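Clarkau lab teaches kitchen robot by hand and by remote
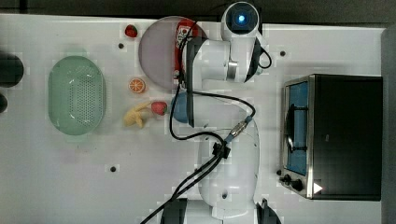
A small robotics group in Clarkau has spent the winter teaching a tabletop arm to tidy up after a pretend meal, one move at a time, with a person at the controls for every one of them.

The group, Gustell, works with a white arm mounted at the edge of a table set out with toy fruit, a plate, a colander and a toaster oven. An operator steers the arm through a task such as moving a strawberry into the colander. The arm's positions are recorded along the way, together with video, and the recordings are later used to train a program that tries the same task alone.

Nilmini Talukder, who runs the sessions, said the group had collected 231 demonstrations by the end of January. Of those, 69 were thrown out.

"Most of the bad ones are us hesitating," Talukder said. "You stop over the banana to think, and the robot learns to stop over the banana."

Two methods are being compared. In the first, the operator takes hold of the arm and guides it through the motion. In the second, the operator sits at a desk a few steps away and moves a hand controller, and the arm follows.

Guiding by hand is easier to learn, Talukder said, and new operators usually get a usable recording on the first morning. The drawback is that the person's hands and sleeves end up in the video. Remote control keeps them out of view, but it takes practice. Operators have trouble judging height, and early sessions involved a lot of fruit being pressed into the table.

"I knocked the cup over all day," said one operator, a student who joined in the fall. "Then at some point I didn't anymore."

The fruit is put back in a different arrangement before each recording - if it always sits in the same spot, the program tends to reach for the spot whether or not anything is there. Operators also trade places after every 50 recordings so that no single person's habits take over.

The oven is the next step. Gustell wants the arm to pull the door open, which means holding on to a handle and following it as it swings. So far that has been tried only by hand guiding. Talukder said the remote setup gives the operator no feel for how hard the arm is pulling, and the group does not want to bend the door.

The work is paid for in part by Fonseca, a local kitchen supply firm, which has also lent the group a room above its warehouse on the Grorka road. The agreement runs for another 4 months.

Gustell plans to release the recordings, including the rejected ones, when the oven trials are finished. Talukder said other groups had asked for the failures in particular.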